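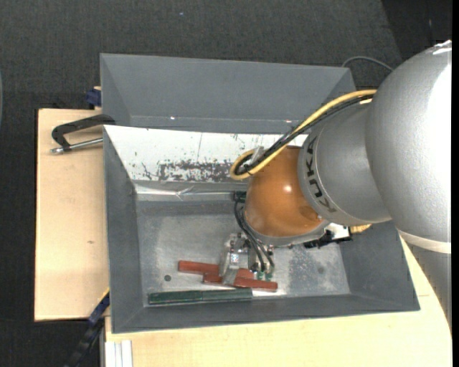
Shareholders in Josamora, the packaging and storage group, have been told to expect a fight over directors' pay at next month's annual meeting, after pension manager Clakix said it would vote against the whole remuneration report. The report, sent out to investors in January, would let the chief executive take home a bonus worth 86 per cent of salary even if the group misses its own profit target. Clakix calls that "a reward for turning up". Most of the argument is over plant spending, which the board wants left out of the sums when bonuses are worked out. Critics say that makes a poor year look like a decent one.

Josamora rejects that. A spokesman said the spending was agreed two years ago, that investors were told, and that it would be "plainly unfair" to mark managers down for it now. He would not say how many large holders had been spoken to before the report went out.

Clakix is not the biggest name on the register but it does tend to bring others along. It led the revolt at Vundton last year, where the pay report scraped through and the head of the pay panel stepped down the same afternoon. Vundton has since cut its top bonus and put a two-year hold on shares given to directors.

Felista Lema, who runs voting policy at Clakix, said the firm had written to Josamora twice and had one reply -- "a page and a half, most of it thanking us for our letter". She wants a lower cap and a clear rule on what can be stripped out of profit and what can't.

"If the money was spent, it was spent," she said. "Our members don't get to leave out the bills they'd rather not look at."

Voting advisers are split. Siu, which sends its advice to small and mid-sized funds, has told clients to back the report but to vote against the re-election of the pay chair. Its note, seen over lunchtime, says the bonus plan is "within the normal range" but the explaination given to holders is thin. Others have yet to publish.

The pay vote is advisory, so a defeat would not block the awards. But a vote of less than 80 per cent in favour puts a company on the public list of firms facing dissent, and the board would have to set out what it plans to do about it. Josamora has never been on the list.

Also on the agenda: a new share plan for staff, open to all 2000 employees after a year's service, and the usual request to buy back shares. Neither is expected to cause much trouble. Clakix says it it will support both.

Proxy forms have to be in by noon, two working days before the meeting. Shares closed down slightly -- traders put that down to the wider market.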